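The Sorting Table

In the shared workshop in Srithong the lights go off by themselves at ten in the evening, and you have to walk to the door and wave your arm to get them back. My sister and I had done this 4 times already when she said that we should give the arm a name.

"It has a name," I said. "It is the arm."

"The coffee machine downstairs has a name," she said. "The coffee machine is called Flostier."

I told her that Flostier was the maker of the coffee machine. She said that it was still a name, and a good one, and she went to wave at the door.

We had been building since August. Our uncle had a repair shop for lifts and factory machines, and when he closed it he left us the parts, all mixed together in paint buckets. There were switches, lamps, relays, breakers, buttons of every colour. A dealer called Losico was ready to buy them, but only sorted. Unsorted, he offered us the price of the buckets. My sister calculated that to sort everything by hand would take us 60 evenings. I calculated that to build a machine for sorting would take us seven. I was very sure of my number at that time, and I wrote it on the wall above the bench, where it can still be read.

So the arm had to learn what my uncle's hands knew. Each part lay on the table as it wanted to lie, and the fingers had to come down over it at the correct angle. A button on its side is a difficult thing. It is round at one end and square at the other, and it rolls if you are not polite with it.

"Start with the red ones," said my sister. "He liked the red ones."

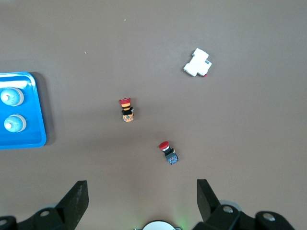
On the table: two red push buttons and a white circuit breaker, with blue caps in the tray.

I had the laptop on my knees. The program was called Lolta, after the street where our uncle had his shop, and it was written so badly that only I could use it. I typed the command and put my finger over the key for stopping.

"Do you remember," said my sister, "that he never let us press them?"

I remembered. We were children and we sat under his bench, and there was a big red button on the wall, and he told us that if we pressed it the whole town would stop. The trains, the bakery, the river. We believed in this for years. Once I put my hand flat on it and did not press, only to feel how it was to be a person who could stop the river.

The arm moved. It went down slowly, with the small noise that it makes, and it waited above the button with the red mushroom head. I had written this waiting into the program myself, a short pause for the camera, but it looked as if it was thinking about the trains.

Then it closed its fingers, and the button turned a little, and stayed.

My sister did not say anything. The arm lifted, and carried the button across the table, and let it go over the bucket for red. We heard it fall in. It was a loud sound, because the bucket was empty.

"One," she said.

I wrote it in the notebook. According to our uncle's last list there were 574 parts, and he had probably not counted the ones under the bench.

The lights went off. Neither of us went to the door. On the table the little green light of the arm was still burning, and it had already turned back for the next one.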